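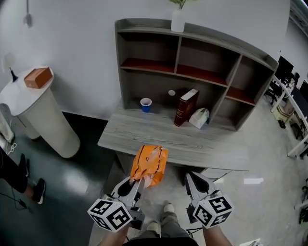 Desk station, Gurncombe room. Left gripper closed on the lower edge of the orange bag, right gripper open.

Home | Notebook | Procedures | Contact

26th February
Entered by Ximeng Cheng

Handling rules for the hand-held grippers, as agreed with Baoshan Dai, apply to all desk work under Lovik.

1. Both marker cubes are to remain uncovered throughout a take. Sleeves are to be kept back from the printed faces.
2. Bags are to be gripped at an edge. The idle jaw stays open.
3. Cables on the floor are to be taped down before work begins. A thin black one was left trailing near the second person's feet and is to be dealt with.
4. A second person may stand on the left side only and shall not reach across the desk.
5. Takes are limited to 80 seconds. Longer ones are to be split and logged separately.

The Clornora sheet allows 105 seconds. We have kept the lower figure until the December wording is revised.

Outstanding: rule 2 does not yet cover knotted bags.

Comments (2)

B. Dai: Rule 4 agreed. Please add the same wording to the shelf procedure.

Zeng: Does rule 5 include the time spent at the start position?

Previous entry | Next entry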